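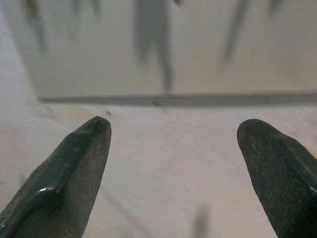

A white table gets dirty faster than a brown one, one reader wrote to us, and her class in Larnow had tested it by using both for a week.

The test was a good one, but the answer needs a small correction. Both tables collect the same dirt. The white one shows it sooner. The word for this is contrast, meaning the difference between how light one thing is and how light the thing next to it is. A dark speck on a pale surface has high contrast. The same speck on a dark brown surface has low contrast, and your eye may miss it. On the pale surface at the top of this page you can find one tiny dark speck, a little above the left-hand side of the middle.

What is on a table?

Most of what lands on a table is dust. Indoor dust is a mixture of fibres from clothes, flakes of skin, soil from shoes and bits of paper. Crumbs are larger. Pencil marks are thin layers of graphite, a soft form of carbon, rubbed off the end of the pencil.

Some marks are harder to shift than others. Dust only rests on the surface. Graphite is pressed against it. Felt-tip ink is a liquid, and if the surface has tiny holes called pores, the ink can soak into them before it dries. A surface with very few pores is called non-porous. Glass is non-porous. Bare wood is porous, so wooden tables are often varnished.

Shadows and marks

A soft grey patch on a white table may be a mark or it may be a shadow. To find out, move the lamp, or move yourself. A shadow changes its place or shape. A mark stays where it is. The edge of a shadow is blurred when the light comes from something wide, such as a window, and sharper when it comes from something small, such as a torch.

Try it

You will need:
2 sheets of paper, 1 white and 1 black
a pinch of flour
a pinch of ground pepper
a ruler

Put the sheets side by side. Sprinkle a little flour on one half of each sheet and a little pepper on the other half. Stand 3 metres away and write down which patches you can see. Walk forward one step at a time until you can see all of them, and measure that distance too.

The flour should be easiest to see on the black paper – it is pale, so the contrast is reversed. The pepper should be easiest on the white.

Words to know

Contrast: the difference in lightness between two things.
Graphite: the grey material in a pencil.
Porous: having tiny holes that liquid can enter.

Civholm Children's Pages, Aug 9, 2018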